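# Pruten Motion Sprinkler Review: One Season With Geese on the Lawn

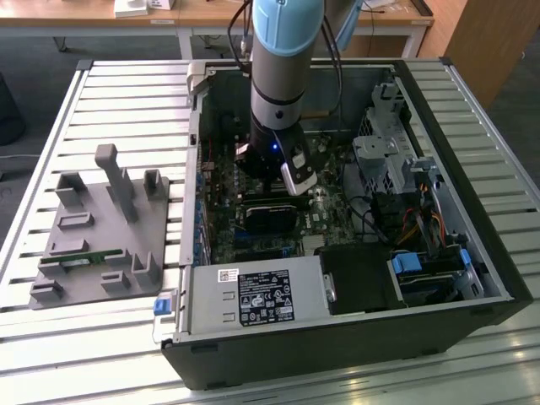

*Robot arm reaching into an open desktop case.*

So, geese. If you live anywhere near a pond you already know what I'm going to complain about, and if you don't, come stand on my back lawn in July with your shoes off and we'll talk. We've got a retention pond behind the house, short grass right down to the water, and a clear view in every direction. To a goose that's a resort with a buffet.

I'd tried the cheap stuff first. The plastic coyote from Patton worked for a long weekend, and then I looked out the kitchen window and there was a goose asleep against its leg. The shiny tape was fine until the wind got it. Then I spent a whole afternoon pulling strips of it out of the hydrangeas (never again). So when the Pruten went on sale for 80 dollars I bought one, and after a month I liked it enough to buy a second at full price, which my wallet did not enjoy.

## What you get

It's a sprinkler head on a metal spike with a motion sensor on top. Something walks in front of it, it clicks, and a burst of water goes whipping across the grass. You hook it to a regular garden hose, put in the batteries, and set two dials, one for sensitivity and one for how wide it sweeps. No app! I can't tell you how happy that made me.

Setup was quick. The spike goes in easily if the ground is soft, and in my hard clay corner I had to soak the spot overnight and then lean on it. Don't hammer the top. The instructions say so in tiny print on the last page, after you've already thought about hammering the top.

## How it did

The first morning was wonderful. Eleven geese came up the bank in a line like they always do, the sprinkler went off, and they were back in the water before I'd put my coffee down. They tried again the next day a bit farther over. Same thing. By the end of the week they were walking up on the neighbor's side, and I did feel a little bad about that.

The box says it reaches 40 feet. Mine does if nobody's running the washing machine. With the water pressure we get in the evenings it's well short of that, and the geese found the dry strip along the fence in no time. That strip is why I bought the second one. With the two of them facing each other across the bank there isn't a good way up, and most mornings now the lawn is clean enough to walk on.

Sensitivity is the fiddly part. All the way up, it goes off at the ornamental grass every time there's a breeze, and your water bill will show it. All the way down, a goose can stroll past as long as it isn't in a hurry. I ended up a little past the middle. It also can't tell a goose from the mail carrier, so please turn it off before you have packages coming. I have apologized more than once.

## Things I'd change

- The hose fitting is plastic and drips. I swapped the washer for a thicker one and it mostly quit.
- The battery door has a screw you need a very small screwdriver for, and of course that's the one screwdriver I can never find.
- It has to come in before the first freeze. I drained mine and put them on a shelf in the garage, so we'll see how they wake up in spring.
- The click is louder than you'd think at five in the morning with the windows open.

## Against the Mollo

My sister-in-law has the Mollo, the solar one with the flashing light, and I borrowed it for 10 days. It's easier (no hose!) and it's nice for places where you can't run water. The geese on my pond ignored it from the third night on. Maybe yours are more nervous than mine. Hers sits by a small fountain and she swears by it.

I also put the Piras grape-scented spray on the side yard, and that did help, right up until it rained. Then you're buying another jug.

## Would I buy it again?

Yes, with decent water pressure and a lawn you can cover from a corner or two. For a big open field I'd save the money and call somebody with a trained dog. And start early if you can, before they've picked a nesting spot, as I waited too long and spent half the spring just watching them settle in. I'm putting mine out the minute the hose bib thaws.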